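Sarkwood build — bonus round notes, free spins retrigger

2020-06-24, Dorin Voicu 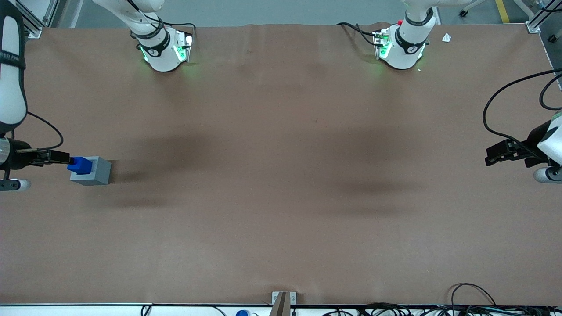

Bench this morning, brown paper down, green light on at the far side.

Picked up from Zamfira's list. Sarkwood still five reels, math model unchanged since January apart from the scatter weights on reel 3. Those are the whole trouble I think.

Problem as she wrote it: free spins retrigger too often when the sticky wild lands on reel 3 first. Feels generous for a minute and then the round drags. Testers got bored before it ended, which for a bonus round is a bad sign. Kenneth says leave it, players like long rounds. I don't agree, long and flat is worse than short.

Tried first: cut scatters on reel 3 strip from 5 to 4. Ran the sim overnight on the old seed file. Retriggers down but the base game entry went down with it, because the free spins strip and the base strip are still the same file. Forgot that. Should have been split ages ago, it's been on the list since the Jurnano game.

So split them. Base strip stays as it was. Free spins strip gets its own copy, named sensibly this time (not strip_new_new). Took most of the morning, the loader assumes one strip set per game and falls over quietly if it finds two. No error, just loads the first one. Wasted an hour thinking my numbers were miraculous when it was only reading the old strips.

Second run with the split working:
— base entry back where it should be
— retrigger rate lower, still a bit high when the wild is stuck on 3
— longest round in the sim was 42 spins, which is daft but I can live with it as a freak case
— return for the whole game a shade under target, need to give it back somewhere

Where to give it back. Options are the low symbols in the base game, or the picker at the end of the round. Domnica wants the picker. Her point is that the picker is the bit people remember and at the moment it is mean, three doors and two of them are rubbish. Fair. But if too much sits in the picker then the spins themselves feel like waiting. Will try half and half before arguing about it.

Sound: the retrigger jingle plays over the wild landing sound and you get mush. Onu sent a shorter one, much better, no harp. Not hooked up yet. Also the reel stop click is missing on reel 5 when turbo is on. Was missing in Jurnano too, so it's the shared code and not ours. Told Paraschiva.

Art: the owl and the fox are too alike at phone size. Both brown, both face on. I lost track of wich was which watching the replay and I work on the thing. Asked for the fox side on, or just a brighter background behind it. The night sky for the bonus round is lovely, leave alone.

Paytable text still says wilds stay "for the feature". They stay until the next retrigger, then clear. Must be fixed before Stindar get the build, they read every word and they are right to.

One odd thing. With the autoplay stop-on-bonus ticked, the game stops, shows the bonus intro, then carries on by itself after the intro. So it didn't really stop. Happened on 3 goes, couldn't make it happen on the tablet. Logs saved in the usual folder.

To do next:
split picker payout, rerun with same seed AND a fresh one
hook up the short jingle
paytable wording
make the loader shout if it finds two strip sets
ask Domnica for teh door values she has in mind

Comments

Kenneth Dagdag: Still say leave the length alone. Have a look at how many of those long rounds pay well, might be you only want to fix the dead ones.

Domnica Matei: Door values are in the shared sheet, second tab. Middle door is the one I'd raise. Please don't touch the top prize.

Paraschiva Coman: Reel 5 click found, turbo skips the last stop event. Fix goes in with the next shared update. Autoplay thing might be the same cause, can you send me the logs?

Back to top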